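Open day at the Planton shed, April

I drove 90 minutes out to Rutitz for this one and I'd do it again next weekend if they'd have me! The Planton workshop is a shared space, 18 members at the moment, and once a year they open the doors and let people like me wander around asking silly questions.

Parking is on the grass. Entry was a gold coin and the sausage sizzle was going by 11 (get in early, they ran out of onions).

The front room is mostly hobby stuff – a CNC router, a wall of filament in every colour, and a little plotter called Pladton that draws your suburb's streets on a postcard for $2. I bought three.

What I really came for was the sorting arm out the back, which the members call Kongkaew. It's a proper industrial KUKA, far bigger than I'd pictured, and the home-built part is everything past the wrist. Cables and a hose zip-tied on the outside, a bar clamp on the bin, sheet metal bins one behind the other. My kind of engineering. The job is picking odd household bits out of a bin, and they've kept a list of 200 objects to try. Hairbrushes are apparently a favourite for testing, all those bristles.

I stood there for most of the afternoon and missed the soldering demo completely.
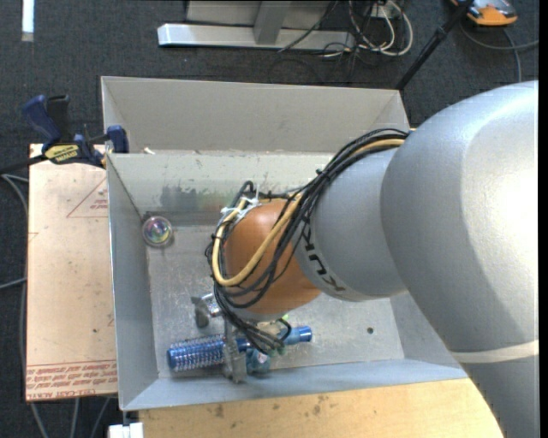

Getting there and what to bring

Take the Rutitz turnoff and follow the hand-painted signs. Closed shoes are a must in the back room, and bring cash – the card reader was playing up.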